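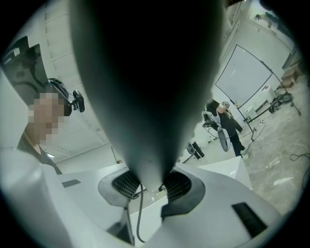 What makes a river good for swimming in?

Slow water you can see into, a firm bottom, and a way out that is as easy as the way in. Everything else is a matter of taste, and tastes run strong. I have known people fall out over whether mud between the toes counts as a pleasure.

I've been swimming in the Taline since I was small enough to be held up by the straps of my costume, and last August I finally did what I had been promising myself for years, which was to follow it from the hills above Cadgate down to the tidal sluice at Poltham, getting in wherever it was allowed and sensible. It took me 5 days, walking most of it and cheating with a bus once, when the path left the river for a long, dull stretch of main road. I came home with sunburnt ankles, a rucksack that smelled like a pond and an even worse case of river love than I'd set out with.

The Taline is not a famous river. It doesn't have a gorge or a waterfall worth a brown sign, and the guidebooks tend to give it a paragraph on the way to somewhere steeper. But for the ordinary swimmer, the sort who wants to get in, paddle up and down, float on their back and look at some leaves, I can't think of a better one.

Starting cold

Above Cadgate it is barely a river at all. You could step over it in places, and I did, several times, just for the fun of having done it. The first real pool is a little below the old packhorse bridge, where the stream drops over a shelf of rock and has scooped out a basin the shape of a gravy boat. It is deep enough to get your shoulders under if you kneel.

And it's cold! Even in August, after a fortnight of dry weather, it had that hard, bright cold that gets you behind the ears. I lasted long enough to say a word I won't print here, got out, ate half a pork pie and got straight back in again. The second time is always better. Your skin has had its say by then and stops arguing.

Hill water has a taste to it, or maybe a smell, and I have never worked out which. Peat, stones, a bit of sheep. The colour is like weak tea and when the sun is on it your legs turn a lovely orange, as though you'd been on a much more expensive holiday.

A word about cold, as plenty of readers will be thinking about it in the middle of winter. If you are new to this, please don't start now. Start in late spring or summer, when the water has had some time to warm up, and keep going as it cools if you find you like it. Walk in, don't jump. Cold water makes you gasp whether you want to or not, and you want your face well clear of it when that happens. Keep a hand on the bank until your breathing has settled. Swim with somebody. Get out while you still feel good, and get dressed straight away, top half first, even if you feel warm, as you'll go on cooling down for a while after you leave the water.

The middle river

Below Cadgate the valley opens out and the Taline picks up two side streams and some self-respect. This is the part I know best. There are meadows on the east bank and alder woods on the west, and the river wanders between them in big lazy loops with a shingle beach on the inside of nearly every bend.

Learn to read a bend and you can swim almost any lowland river happily. The water runs fastest and deepest round the outside, where it cuts into the bank. On the inside it slows down and drops its stones. So you walk in from the beach over shingle, the bottom falls away gently, and you stay on your own side of the current. You can feel the edge of it with your hand, like putting your arm out of a car window. Strong swimmers can point themselves upstream in it and stay in one place for ages, which is the nearest thing I know to a free gym.

The best of these bends is at a place called Hsu Meadow, after the family who farmed it for years and were always relaxed about people crossing to the water. It has a proper path down to it now, with a gate wide enough for a pram. Go early. I got there at 6 in the morning with mist still lying on the grass, and for nearly an hour I had it to myself, if you don't count a heron who plainly thought I was the one trespassing. Kingfishers nest further along. You hear them first, a thin high whistle that seems to come from the water itself, and if you turn round quickly enough you get half a second of blue.

Swimming with your eyes at water level changes what you notice. From the path a river is a view. From the middle of it there are pond skaters coming towards you like traffic, and demoiselles landing on your hair, and the undersides of the alder leaves all trembling with reflected light. Small fish nibble at your shins if you stand still. I happen to like this. My sister does not, and keeps her feet moving at all times.

What's in the water

Everybody asks, and they should. The state of our rivers has been talked about a lot, and the Taline is no saint. It has a treatment works below the town and cattle along a good part of its length, and after heavy rain I stay out of it for at least two days. So does everyone I know who swims there regularly. Rain washes the fields and the roads into the river, and drains that cope perfectly well in dry weather may overflow in wet.

The simple checks are good ones. Look at the colour, and compare it with what you'd expect. Sniff. Look for foam that sits in thick, brownish rafts and doesn't break up, and for a grey fur on the stones. Look for a green scum like spilt paint in the slow corners, particularly late in a hot summer, as this can be blue-green algae and it's nasty stuff for people and worse for dogs. Cover cuts with a waterproof plaster, keep your mouth shut, and wash your hands before you go anywhere near the sandwiches.

I also like to see plants. Long green tresses of water crowfoot, with the little white flowers standing up out of the current in early summer, cheer me up enormously. So do mayflies, and stones with caddis cases stuck on the underside. Turn one over, have a look, and put it back the way you found it.

There are local swimming groups on most rivers now and they are worth finding for this reason alone. Someone in them will have been in that very spot yesterday. They'll tell you where the branch came down, which beach has glass on it, and when the farmer is moving the bullocks.

Where the weirs are

Now for the part where I sound like my mother. Stay away from weirs. There are three on the lower Taline and they look inviting, with a smooth glassy slide of water and a bubbling pool below, and the pool is exactly the bit that can hold a swimmer under. Keep well above or well below, and if you can hear one and can't see it, get out and walk.

The same goes for the lock cut and anywhere with boats coming through. A bright hat is a great thing, and so is a tow float, which trails behind you on a short cord and barely drags at all. I resisted one for years out of vanity. I'm now devoted to mine, partly as you can keep a flapjack in it.

The long pool

Between the second weir and the third is the longest clear stretch on the whole river, 400 metres of deep green water with hardly any flow, known to everyone as the Long Pool. There are steps cut into the bank at the top end and a rope on a post to haul yourself out by. If you like to put your head down and swim properly, this is where you'd come. I am not a head-down swimmer. I did it in a slow breaststroke with my chin up like a Labrador, chatted to two women coming the other way, and turned over for the last part to watch the poplars go by upside down.

Deep water has its own feeling. It's quieter, and there are layers in it, a warm one on top that you could nearly call a bath, and then a shock of cold round your feet when you let them sink. On a hot evening you can choose your temperature by how upright you are.

Afterwards I sat on the steps in every piece of clothing I'd brought and drank tea out of a flask lid, and it was one of the best cups of tea of my life. They all are, after a swim. I've tried making the same tea at home and it's just tea.

Down to Poltham

Past the third weir the banks are higher and muddier, and by the time you can smell the salt marsh the Taline belongs to the tide. I didn't swim at Poltham. You can, off the slipway at slack water, with people who know it, and I mean to go back and do it with them. I took my boots off and stood in it up to the knees instead, in water that had come down past all those bends at much the same pace as I had, or that's how I like to think of it.

If you go

Cadgate has a station and a decent bakery, and buses run down the valley as far as Poltham every day except Sunday. Wear old trainers or swimming shoes, as shingle is kinder in photographs than it is on the feet. Take a flask, a hat, and a bigger towel than you think you need. Shut the gates. The path past Hsu Meadow floods in winter, and the steps at the Long Pool get slippery from October onwards, so go down them backwards, holding the rope.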